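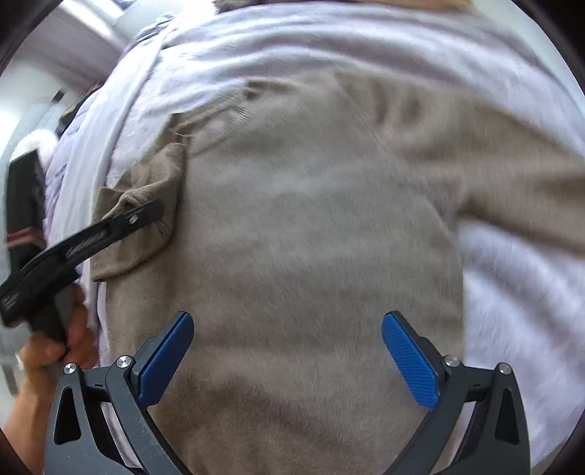

Sweater on the lavender fabric, one gripper pinching it, one hovering

Handheld gripper build, knitwear edition
Workshop Builds > Grippers and Linkages
Posted December 2, 2019

stovora_bench
Finally got far enough on the Gandum pair to try them on real laundry! Short version: knits are a blast and also a pain. I've got blue textured pads on the gray one, and they bite into fuzzy yarn way better than the bare plastic I had on it in August. Next job is picking finger pads for good, then motors. Opinions welcome, I have a whole drawer of pad scraps.

durrani60
Love this. What are you closing them with right now, a trigger?

stovora_bench
Trigger and a return spring, yep. Each side has its own linkage so the fingers stay lined up as they close. I want to work out the moves by hand before I write any code.

canell_fab
Nice linkage, but I'd drop the texture. Crosshatch on a brushed knit is asking for pulled loops. Smooth silicone, wider pad, less squeeze. I ran 500 cycles on an old scarf with smooth pads and it came out fine.

durrani60
Disagree! Smooth pads slide right off a sweater the second there's any weight hanging. You end up squeezing harder to make up for it, and that's worse for the yarn.

canell_fab
Depends on how much you grab. Take a big fold and the weight isn't a problem. Everybody goes for the tiniest corner they can pinch.

stovora_bench
OK so I'm somewhere between you two. Look at a bigger grab, with the knit standing up between the jaws: 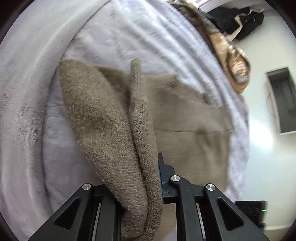

Re: bigger grab

canell_fab
Now that's a fold I like. You've got real thickness in there. Can you see your pad from where you stand, or is it buried?

stovora_bench
One edge of it, a thin blue line. The other jaw is behind the knit, so I go by feel — which a motor won't have. I'm thinking of a current limit on the servo and calling it a day.

gandum_fan74
Current limit works but it's jumpy on cheap servos. Put a soft spring in the link and measure how far it stretches. More fiddly to print, way nicer to tune.

durrani60
Seconding the spring. Still keeping my crosshatch, though.

stovora_bench
Spring it is! I'll print one tonight and cut a smooth set of pads too, same size, so we can settle this on the same sweater.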